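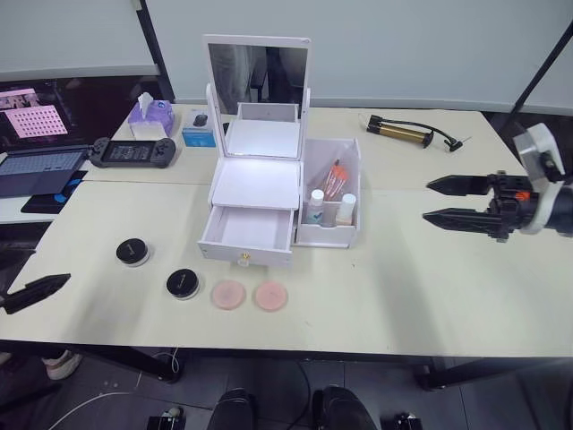 Un relecteur a objecté que le guidage manuel aurait suffi pour une tâche de rangement de cette échelle, et que la téléopération introduisait une latence difficile à séparer des hésitations de l'opérateur. L'objection est recevable pour un bras isolé. Avec deux bras, le guidage manuel mobilise les deux mains du démonstrateur à proximité immédiate des pinces, et celles-ci apparaissent alors dans les images servant à l'apprentissage. Nous avons donc conservé la commande à distance pour l'ensemble du corpus Brevitz, le guidage manuel étant réservé au réglage des postures de départ.

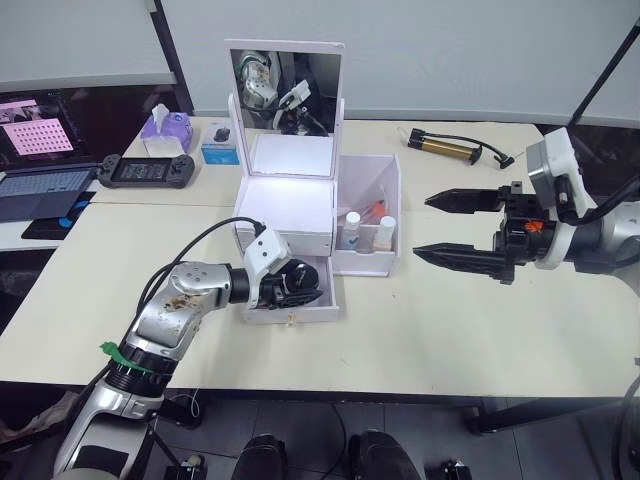 Dernière modification de cette page : lundi 13 décembre 2021

La tâche consiste à placer des pots à couvercle noir et des houppettes dans le tiroir d'un coffret à miroir. Chaque opérateur a enregistré 50 démonstrations complètes, après une séance de familiarisation exclue du corpus. Les consignes fixent l'état final mais laissent libres l'ordre des objets et le choix du bras — ce dernier point distingue notre protocole de celui d'Imier, où l'affectation est imposée. Les positions articulaires et l'ouverture des pinces sont enregistrées avec les images de tête et de poignet.

Figure 3. Téléopération à deux bras : la pince gauche tient un objet rond rose pâle devant le tiroir ouvert, la pince droite reste ouverte.

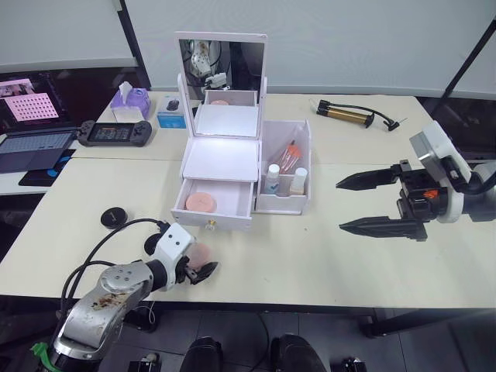

4.2 Segmentation des démonstrations

Les trajectoires sont découpées en approche, saisie, transport et dépose. Le découpage automatique repose sur l'ouverture de la pince et sur la vitesse du poignet ; un changement d'état inférieur à 300 ms est ignoré. Le corpus compte environ 2000 segments, relus à l'aide de l'outil Brallau. La dépose est la phase la plus délicate à borner, les parois du tiroir limitant l'écartement des doigts.
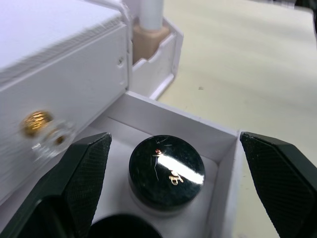
Nous plaçons la fin de la dépose à l'ouverture complète de la pince, avant tout retrait du poignet. Les reprises, où l'opérateur corrige la position d'un objet déjà posé, forment des segments distincts. Elles avaient été supprimées dans la version de février ; elles sont ici conservées et signalées par une étiquette propre.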